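[bookbench] Re: Boards cupping the wrong way
From: Trinidad Llorente
To: bookbench list

Iñaki Aguirre wrote, in message 2381:

> Hello all. Longtime reader, second post. I've now made three case
> bindings from the same stack of Skallasska board and all of them have
> opened up like clams. Covers bow outward, away from the text block,
> within a day of coming out of the press. I am using the Arnow wheat
> paste mixed the way it says on the bag, Halta cloth on the outside
> and a plain cream endpaper on the inside. They sit in my Lencho
> press overnight. I've read that the pastedown is supposed to pull
> the board back the other way. Mine doesn't seem to have been told.
> Do I change the board, the paste or the hobby?
>
> Also, has anyone tried sanding the board edges with 400 grit before
> covering? My corners look chewed.

Iñaki,

Keep the hobby for now. You've already paid for the press.

The first thing I'd look at is grain, and I know you're about to tell me you checked the grain. Everyone checks the grain. I checked the grain on a photo album for my sister's anniversary and then cut both boards with the sheet turned sideways, having been distracted by a sandwich. Take one of your offcuts, bend it gently both ways, and draw an arrow on it in pencil. Then draw an arrow on every single piece you cut from that sheet before you put the knife down. The cloth wants to run the same direction, and so does the endpaper. If the endpaper runs crossways it can pull all it likes and you'll get a twist instead of a flat cover.

Assuming your arrows all point head to tail, I think your trouble is the paste. Mixed per the bag it's thin. That's lovely for paper repair and far too wet for cloth over board. The cloth soaks it up, stretches, then shrinks as it dries and drags the board with it. Wait, you say yours bow away from the text block, so it's the outside doing the pulling and the inside not doing enough. Same conclusion, I just wanted to feel I'd worked for it. Go thicker on the cloth side, or cut the paste with some PVA (half and half is what I use, and Consuelo will now write in to say that I'm a vandal). For the pastedown keep it wetter, so the paper expands before it goes down and has some shrinking left to do.

You could also line the inside of each board with a sheet of plain paper before the pastedown goes on. Cheap bond is fine. It's a dull half hour, and it has fixed more of my covers than any amount of cleverness with the recipe.

Leave the books in the press longer. Overnight is when they feel dry to your fingers, and your fingers are liars. I swap the blotters after the first hour, again before bed and again the next morning, then leave the thing alone under weight for the best part of a week. Rosalía leaves hers for two weeks and her covers are flatter than my kitchen counter, which I've come to resent. If you've only got one press, squeeze them in it for a while and then move them under a board with bricks on top. Wrap the bricks. I have a gray dent in a very nice green cloth that I could show you.

December won't be doing you any favors either if your heating is like mine. A book that was perfectly flat in September will curl up next to a radiator purely out of spite. Before you redo anything, stand the worst of the three between two heavy dictionaries in an unheated room and look at it again later on. Some of mine have come back on their own. I didn't deserve it.

On the corners: yes to sanding, but 400 grit is too fine to do much on gray board. You'll polish the fuzz. I take the edges down with something coarser and keep the fine stuff for a last light pass, holding the paper around a block so I don't round things over. Chewed corners are mostly a knife problem, though. Change the blade. Then change it again at the point where you think it's still fine. Make more passes with less force and don't try to get through on the heroic third stroke.

Yolanda asked off list whether any of this applies to her slipcases. It does, with more swearing, as there are more sides to warp. 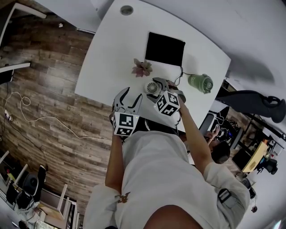 Drying the covered boards before they're cased in is the other place people get impatient, and I include myself. Let them have air on both faces for a few minutes while the surface shine goes, then get them between blotters and under weight while they're still limp. What you don't want is a strong draft on one side, which will give you a cup before you've washed the brush. A small portable fan with a round grille, like the white one over the table, is as much wind as I'd allow in a workroom, and I'd point it at the wall. The big floor model lives in my hallway, where it has warped nothing but the mail. Send us the results, and if you do switch to the thicker paste, strain it first. Lumps show through Halta cloth like peas under a sheet.

Trinidad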